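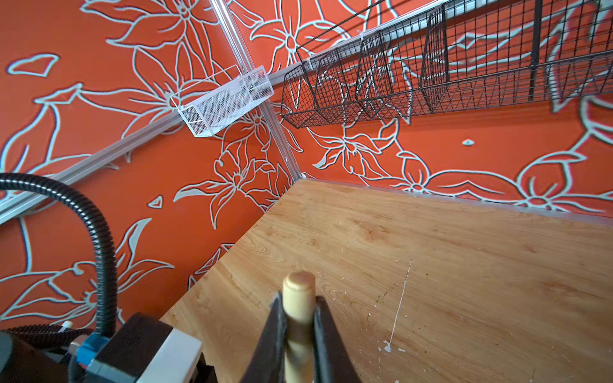 Wanted: people who shout at the television

Falton Tonight, the live evening talk show on the Falton channel, is looking for viewers to join its complaints panel for the new season starting in September. If you have ever written to a broadcaster about a host's tone, a guest's language or the volume of the ads, we would like to hear from you. We probably already have.

The panel is run by Muster, which handles viewer feedback for Falton and for the sports channel Tovusport. We need 70 people. Last season the show drew 600 complaints, five of them about the same necktie, and the producers would like to hear some of this while there is still time to do something about it.

What you'll do

Watch two episodes a week, all the way through, including the cooking segment. Fill in a short form after each one. Tell us what bothered you, when it happened and how much. "All of it" has been tried and the form no longer accepts it.

Once a month you'll join a 55-minute group call with other panelists and someone from the production team. The person from the production team is not allowed to argue back. Please don't take advantage of this more than is natural.

Who we want

Adults of any age who watch talk shows at least now and then. Fans are welcome, and so are people who gave up after the second host left. You don't need to know the broadcasting rules, and if you do know them, we ask that you not recite them on the calls.

You can't take part if you or anyone in your household works for Falton, Tovusport or Muster, or if you have a complaint against the show that has reached the lawyer stage.
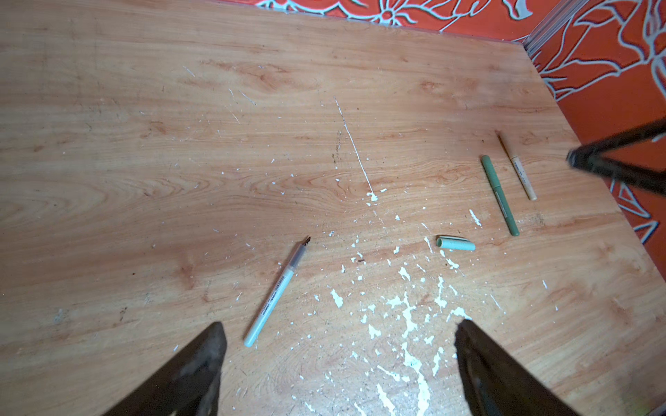
Wood-grain tabletop with white flecks.

What you get

A gift card for every month you finish, plus a seat at one live taping. Travel to the taping is on you. There is a coffee machine in the green room, about which we've received separate feedback.

How to apply

Fill in the form on the Jibrin sign-up page by 14/08/2024. It asks for your viewing habits and one paragraph on the last thing on TV that annoyed you. One paragraph, please. Attachments will not be opened, including the spreadsheets.

We'll write to everyone who applies, whether you're picked or not. If you're unhappy with the decision, there is a form for that too.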